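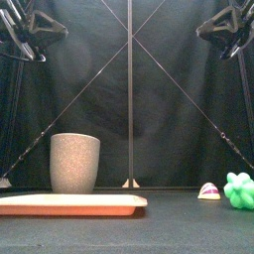
Touran Sharifi wrote in the margin of our first draft that a reverberation time means little until the reader knows how full the room was, and that the draft never said. The comment was correct. All measurements below were repeated with the seating empty and then with 16 listeners present, and the two conditions are reported separately.

1. Purpose

The Geven reading room is used for evening lectures. Listeners in the rear rows have complained that speech is hard to follow. The project measured the reverberation time of the room and tested whether hanging cotton curtains on the rear wall would lower it enough to matter.

2. Room

The room is rectangular with a flat plaster ceiling and a volume of 724 cubic meters. The floor is sealed concrete. The long walls are painted block with high windows on one side. The seats are unpadded. There was no soft material in the room before the test apart from a door mat.

3. Method

The sound source was a Flurkix loudspeaker placed at the lectern position. Interrupted pink noise was used. The noise was held until the level was steady, then switched off, and the decay was recorded at each microphone position. Decay was read between 5 and 25 decibels below the steady level and the result multiplied by three to give the time for a full 60 decibel decay.

Readings were taken in octave bands from 125 to 4,000 hertz. Recordings in which a door or the ventilation could be heard were discarded and repeated. The ventilation was turned off for the second session after it raised the background level in the lowest band.

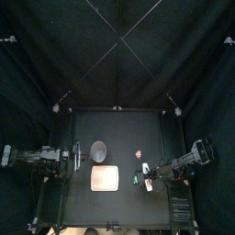 The decay curves were straight in the middle and upper bands. In the 125 hertz band several curves had a clear bend, with a steep early part and a slower tail. Marjan Kordestani fitted these by hand, and the values for that band should be treated as less certain than the rest.

4. Results

Without curtains and without listeners, the reverberation time at 500 hertz was 2.4 seconds. With 16 listeners it was 2.2 seconds. Adding the curtains brought the occupied value down to 1.6 seconds. The change was larger at 2,000 hertz and too small to separate from the scatter at 125 hertz.

Hanging the curtains flat against the wall gave less absorption than hanging them in folds with an air gap. The folded arrangement was used for all values above.

5. Sources of error

The listeners all sat in the front half, so their absorption was not spread evenly. The microphone was moved by hand between positions, and the stand height was not checked after each move. Air temperature was noted at the start of each session only. A small rattle from a window latch was found in December, after the first session, and those recordings at 250 hertz were replaced.

6. Further work

The Hashmi method of predicting speech clarity, as taught in the course, needs the background level with the ventilation running, which we have only for the first session. That measurement should be made next, followed by a listening test in the rear rows using the Vomari word lists.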